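What Boltmont Throws Away: My Waste Audit Project
Intro to Environmental Studies, final report
2026-02-05

Okay, so I picked trash. Everybody else in my section went for rivers or bees, and I went for the garbage at Boltmont Hall, the study building where I basically live during midterms. I wanted to know how much of what we toss in there could have gone in the recycling or the compost, and whether a better sign would change anything.

My plan was pretty simple. I got permission from the building office to collect the bags from the study rooms every evening for 15 days, sort everything on a tarp in the loading area, and write down what I found. Gloves, mask, kitchen scale, old sweatpants (RIP sweatpants). For the first part I left the rooms exactly the way they were, and after that I put up my own signs and kept going.

I sorted into paper, bottles and cans, food, coffee cups, and "everything else." Coffee cups got their own group because after one evening it was obvious they were going to take over my life. The cafe downstairs, Paisan, sells them in paper with a plastic lining, and our town can't recycle those. I did not know that before this class, and I've been putting them in the blue bin for two years. Sorry, Iltidport!

By the end I had sorted 2,067 items. That number still makes me a little proud and a little sick. Out of those, 578 were coffee cups, lids not counted, so more than a quarter of the whole pile.
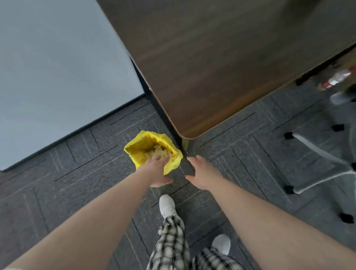
The other big surprise was paper. I figured it would be all printouts, but a lot of it was napkins and those brown paper towels from the restroom. Clean printer paper mostly did make it to recycling, I think because the bin is right next to the printer. The study rooms only have a trash basket, and the closest blue bin is down the hall past the elevators. I walked it with a stopwatch and it took me some 15 seconds each way. Doesn't sound like much, but I'm not doing it for one soda can when I'm in the middle of a problem set, and I wrote this report!

So, the signs. I made them with photos of stuff we really use in the building, like a Paisan cup with a big X over the recycling symbol. The cups did get better, in the sense that fewer of them ended up in the blue bin by the printer when I peeked in. Cans in the study room trash barely changed at all. My guess is that a sign can fix not knowing, but it can't move a bin closer to your chair.

Stuff I'd do differently: I never weighed the food separately from its containers, so my weights for that group are kind of useless and I left them out. I also changed the signs partway through a week when a bunch of people had exams, and exam weeks have way more snacks. A real study would compare two floors at the same time.

I'm sending a copy of this to the building office and asking for one blue bin per study room, starting with the second floor. I also asked Paisan if they'd do a discount for bringing your own mug, and they said they'd think about it in February, so I'm going to go back and bug them next week.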